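**FOR RELEASE 08/06/2019**

# Staltari Gallery to Show Photographs and Paintings by Emilian Bratu

The Staltari Gallery will present "Delta," an exhibition of photographs and paintings by Emilian Bratu. The show brings together 86 works, most of which have never been shown in public.

Bratu first became known as a stage actor and turned to the camera between touring seasons. He photographed ferry crews, dance halls and the backstage rooms of small theaters, usually with a single lens and whatever light was available. His archive now holds 2,200 negatives, from which the works on view were selected over the past year.

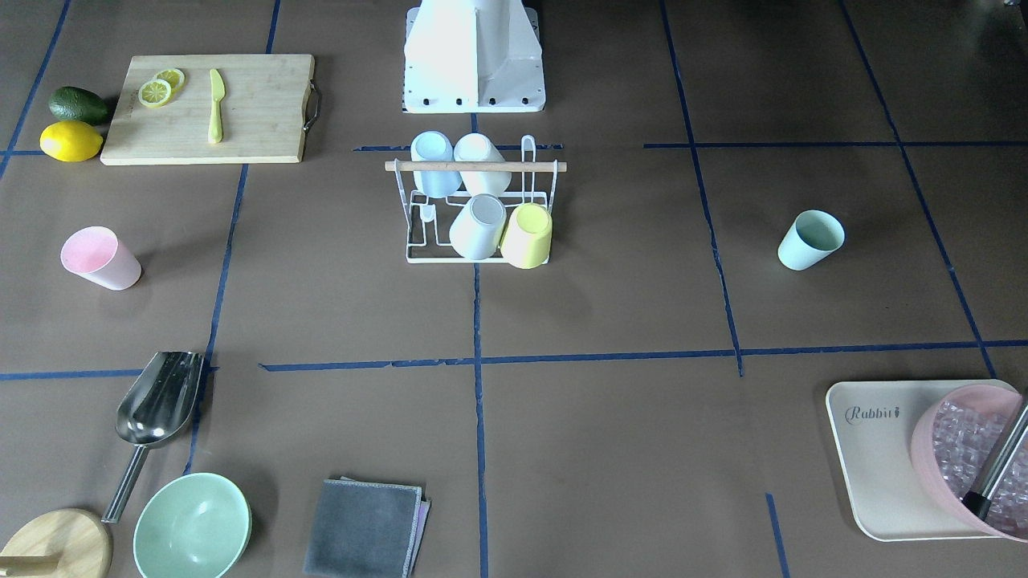
The exhibition fills two floors. The ground floor is given to the river photographs that lend the show its title, printed by the artist in black and white. The upper floor holds the portraits of fellow actors, along with a group of small oil paintings made after Bratu left the stage.

"Bratu photographs people who are waiting," said Eusebio Sarmiento, curator of the exhibition. "He knew that kind of waiting from the wings of a theater, and he is patient with it."

A catalog will be published by Ninedeck in a clothbound edition, with an essay by Sarmiento and a long interview with the artist recorded in May. It will be sold at the gallery and through bookstores.

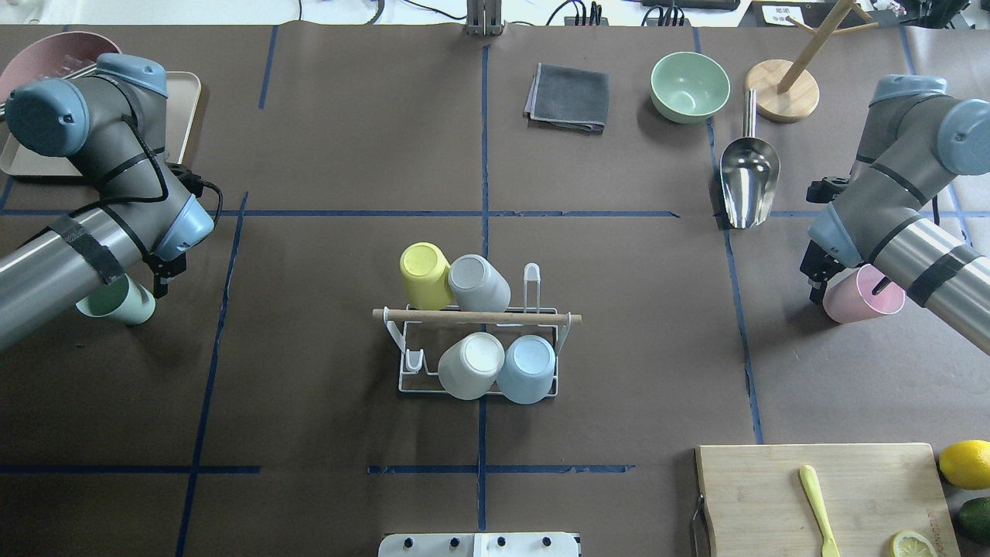
Bratu will attend the opening reception and sign copies of the catalog. During the run of the exhibition, the gallery will also screen two short films he directed, both newly transferred from the original reels. Seating for the screenings is limited and must be reserved in advance at the front desk.

The exhibition is made possible by a grant from the Meijer Fund for Photography. Press images and interview requests are handled by the gallery's press office.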